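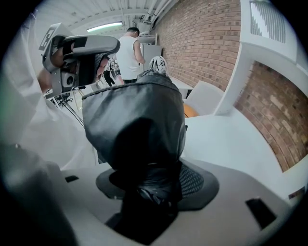

## The Marthorpe slip-on cover, in black

We have been making covers for a good while now, and the black one is still the one people come back for. It has a slight gloss to it, it creases a bit wherever it is gathered in (we rather like that, though you may not!) and it has a soft stitched seam along the top, so it settles nicely over anything with a rounded shape. Lower down it draws in and bunches into folds, and that gathering is what keeps it in place when somebody brushes past with a tray or a laundry bag.

Most of our customers use it for keeping dust off things that live out in the room all year: a desk fan, a stand mixer, a lamp that only comes out for sewing. Liv Skjelbred, who cuts the patterns, keeps one over her bread machine and tells us it has been through the wash more times than she would care to admit.

### Sizes

The cover comes in 3 sizes, all named after the cloth bags we used to sell:

- **Bisar**, the small one, for fans and table lamps
- **Fang**, the middle one, and the best place to start if you are unsure
- **Trimetti**, the large one, cut with plenty of room at the top

If your item falls between two sizes, please go up. A bit of spare cloth will simply fall into the folds, whereas a tight cover pulls at the stitching.

### Putting it on

Switch the item off and let it cool completely. Open the cord, slip the cover over from the top with the seam running across the highest point, then work the cloth down with both hands and draw the cord in. Tuck the loose end under the folds and keep it away from anything that turns.

### Looking after it

Wash at a cool temperature with the cord undone, and hang it up to dry. Please don't iron it, as the shine goes patchy and there is no getting it back.

### Ordering

Quote item 1586 and your size. Covers are sold singly or in packs of 4, and spare cords come in packs of 2. For odd shapes, send Masanobu Noguchi in the workroom your height and widest measurement and he will gladly work out a fit with you. Made-to-measure orders reopen in April.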